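Zetetti Books, Skombridge branch
Shop floor and stockroom check
Month: September
Checked by: Kristaps Lill
Start 7.40 am, before opening

Shelving, shop floor
Wall bays fixed top and bottom: OK
Free-standing bays level: see comment
Heavy books on lower shelves: OK
Comment: Bay 3 (classics and ancient history) rocks when pushed from the side. One foot has worked loose. I have moved the large atlases off it and put a notice on the end panel. Needs a new foot, same type as the one Kalniņš fitted in the children's section.

Steps and ladders
Kick stools, rubber feet in place: OK
Rolling ladder, brakes: OK
Rolling ladder, top rail: OK
Comment: Stool by the till is stiff but holds. Please put it back under the counter after use — it was in the aisle again.

Stockroom
Aisle clear to rear door: Not OK on arrival, OK now
Boxes stacked no higher than shoulder: OK
Pallet truck: not checked, out on loan to Rirkberg
Comment: The school order came in as 83 boxes and they were left across the back route. Moved to the left-hand racking. The count on the delivery note is 1,106 copies and I have not opened any to compare. Ask the driver to ring first next time.

Fire and electrical
Extinguishers, pins and tags: OK
Emergency lights: one failed, above the stairs
Leads and plugs: OK
Comment: Light reported to the landlord. The old fan heater in the office has a cracked plug and has been taken away. Do not bring in another from home.

Damp
Comment: Stain on the ceiling over second-hand poetry is no bigger than last time. Bottom shelf left empty for now. Gutter to be cleared before the weather turns, allow up to 6 weeks for the landlord to send someone.

Carried forward
Foot for bay 3
Stairs light
Gutter
Pallet truck, check when it comes back

Signed: K. Lill
Copy in the red folder behind the till 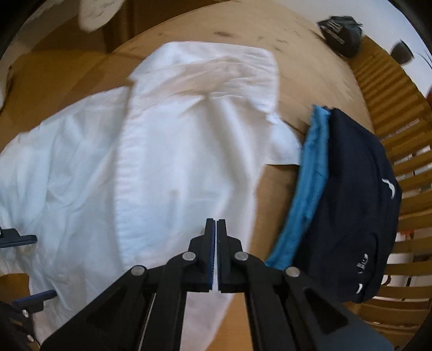
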